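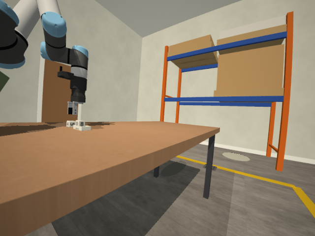
Neka replied that the Ceka sync was still stuck at 23 items, and was it safe to try again?

Yes, go for it! Clear the cache first, then sign out on both tablets and wait 2 minutes — the old session hangs on longer than you'd think. I ran it on my own account this morning and all 100 recipes came across, notes included, which made my day :)

Status: waiting on customer
Updated 11/24/24

If the count sticks again, send me the log and I'll dig in.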